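Speaker notes: budgeting for a first handling cell

Slot is after lunch. Keep it moving, questions at the end.

**Opening**

- Say who we are: Naidu site, small team, one cell running and a second one in the plan for January.
- The talk covers what we bought, what we forgot to budget, and what goes on the list for the second cell.
- No vendor comparison. We got quotes from Sastovine and Zaden and went with Zaden on lead time.

**The arm is the easy line**

- Everybody budgets for the arm. Price is on the quote, finance understands it.
- The gripper should be its own line. We had it folded in with the arm and then couldn't swap it without reopening the whole order.
- Plan on spare fingers from day one. We ordered 2 sets and should have ordered 3.
- Wrist camera: the camera itself is cheap. Mount, cable and spare cable came to 955 dollars, and none of that was in the first budget.

**What it has to handle**

- Soft items are the hard part of our list. Cloth and plush change shape, so test time goes up.
- Go through the next three slides slowly. 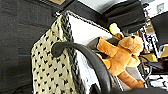
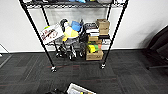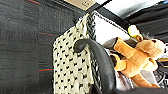

*First and third: wrist view, patterned cloth and orange plush. Second: the shelving unit with boxes, books and a plush toy.*

- Point out the casters on the shelving. Ask who in the room has a line for storage. We didn't.
- Test objects are a real cost too. We set aside 200 dollars and it was enough, mostly because people brought things from home.

**Lines to add for the second cell**

- Shelving and bins
- Test objects, plus replacements
- Cables and cable management
- Lighting (bright areas wash out on the wrist camera, see third slide)
- Operator hours for setup, kept apart from hours for running
- Pernaleo license renewal, second year. The first year was bundled and we missed that it ends.

**Timing**

- Get the quote for the arm and the quote for the gripper in the same week. Ours were a month apart and one expired.
- Ask for the delivery date in writing.
- Leave room in the plan for a slow first month.

**Close**

- Budget sheet is on the shared drive, link on the last slide.
- If asked about payback: we don't have a number yet. Say so and move on.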